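Stirnedow to Switch to Sorted Recycling This Fall

Aug 22, 2021

Households in Stirnedow will have to separate their recycling for the first time after the town council approved a new collection contract with the hauling firm Brustellow.

The council voted in July to end the mixed-bin system the town has used for the past 10 years. Under the new contract, paper and cardboard will go in one container, and bottles, cans and plastic tubs in another. Glass will be picked up with the bottles and cans for now, although the contract lets the town move it to drop-off points later.

Lamisi Dankwa, who runs the town's public works office, said the old system had become too expensive to keep. Loads from Stirnedow were often turned away at the sorting plant in Hodine when they held too much food waste or too many plastic bags. A rejected load goes to the landfill, and the town pays for it twice.

"We were paying to haul it to Hodine and then paying again to bury it," Dankwa said. "A cleaner load gets accepted, and we pay once."

The monthly fee on household bills will go up by $5 under the contract. Residents over 65 can apply to stay at the current rate. Application forms are available at the town hall and will be mailed with the next water bill.
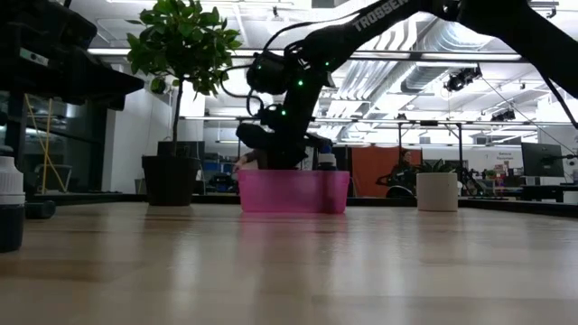
The town will not be handing out new containers for the bottle and can stream. Any open plastic tub or bin will be accepted as long as one person can lift it when full. Paper and cardboard should go in the existing town cart, with the lid closed so the contents stay dry.

Bottles should be empty and rinsed. Caps can stay on. Labels do not need to be removed. Cooking oil bottles will be taken if they have been drained, but motor oil bottles will not. Plastic bags, foam trays and garden hoses are not accepted in either container.

Brustellow will start on the north side of town, including Farkas Road and the streets off it, and move to the rest of the routes over the following weeks. Pickup days will stay the same. Crews will leave a tag on any container they cannot take, with the reason marked on it. There is a fine of $100 for repeated problems, but Dankwa said no fines will be issued while the routes are being changed over.

Apartment buildings with shared dumpsters are not part of the first stage. The public works office is still talking with building owners about where the extra containers would go, and some of the smaller lots have no room beside the existing dumpster.

Route maps and a list of accepted items are posted at the town hall and the library. Residents with questions about their street can call the public works office during business hours.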